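4.2 Storytelling posts and the problem of the absent player

The second group of posts in our material comes from players who write up long-running households in life simulation games. We took these from the Cistholm boards, where each household normally has its own thread, and from Garora, a smaller blogging site on which one author posts under one name. After removing duplicates and threads that were abandoned before a second entry, we were left with 363 posts. All of them concern play with a household that had reached at least its third generation.

Earlier work on this kind of writing has mostly asked how closely a story follows the events of the game. Our question is narrower. We wanted to know how authors write about the stretches of time when they were not watching. In most of the games covered, a player controls one household closely while the rest of the neighborhood goes on by itself. Neighbors marry, change jobs, move away and die, and the player learns of it later from a phone call, a menu or a gravestone in someone's yard. A writer who wants to keep the story going has to decide what to do with such news.

We coded each post for the way it handled at least one unwatched event. Posts with no such event were kept in the count but set aside for this section. Two readers coded the posts separately and then met to settle differences. Most disagreements came from posts in which the author told the same event twice, once in the voice of a character and once in her own. These were given both codes.

The most common treatment was plain report. The author says that she opened the family tree, found a baby she had never seen, and carries on from there. Reports of this kind are short, often a single sentence, and they tend to sit at the start of an entry. They are written in the first person and make no effort to hide the game menus. One Cistholm author wrote, "So I checked on the Vonthorpe cousins and there are two more of them, and the aunt is a chef now." The Vonthorpe family had been the main household of her thread for four generations, and readers who replied to the entry asked about the chef and ignored the babies.

A second treatment was back-filling. The author invents a scene that would explain the news and writes it as though it had been played. Back-filled scenes are longer than the scenes around them and contain more dialogue. They also lean on the few facts the game supplies, such as traits, jobs and relationship scores. When a character with a jealous trait turned up divorced, nearly every author who back-filled the event made jealousy the cause. Authors rarely went against a trait, even when doing so would have made a better story, and several said in replies that it would have felt like cheating.

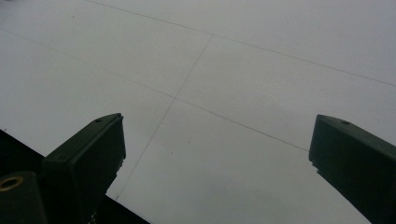
A third treatment, which we had not planned for, was refusal. Some authors declined to accept what the game had done and put it right by hand. They moved couples back in together, reversed a job change, or loaded an older save. What interested us was that most of them told their readers. Gunnlaugsson, a household that ran on Garora for 100 entries, contains a long dispute over the death of a grandfather who had been left in another lot during a change of season. The author restored him, wrote an entry explaining that she had done so, and then received enough objections that she wrote him out again 3 entries later. Her readers did not mind invented scenes, and many had praised them. They minded the return of a character whose death had already been posted.

This suggests that the published entry has a firmer standing than the save file. An event in the game can be changed freely until it is written up. After that it belongs partly to the people who have read it. We found the same attitude in smaller matters, including hair color, the names of pets and the layout of a kitchen that had been rebuilt between entries. Authors who changed such things usually mentioned it in passing, and readers usually accepted it. Changes that were not mentioned were noticed and asked about.

The two sites differed in one respect. On Cistholm, where replies appear directly under each entry, authors often left an unwatched event open and let readers offer explanations. Some of these explanations were taken up in later entries with thanks to the person who had suggested them. On Garora, where comments are kept on a separate page, authors back-filled more often and reported less. We do not want to make too much of this. The Garora authors in our material were also more experienced, and several had moved there from Cistholm after finishing a first household.

Gisela Riquelme has argued that players of these games treat their characters somewhat as they would treat distant relatives, people whose news arrives late and in pieces. Our material supports this for plain report, where the tone is close to that of a family letter. It fits refusal less well. A relative's divorce cannot be undone from a menu, and the authors who used the menu were quite aware of the power they had. Several of them wrote about being uneasy with it.

Figure 4 gives the share of posts for each treatment by site. Posts with more than one code are counted under each. The generation number of the household had little bearing on the result, although back-filling drops off in the longest threads. Authors there had more branches of the family to keep track of, and some said outright that they had stopped following the cousins.

Figure 4. Treatment of unwatched events in household entries, Cistholm and Garora, as share of posts containing at least one such event.

4.3 Posts by readers who do not play

A smaller set of replies came from people who said that they did not own any of the games discussed.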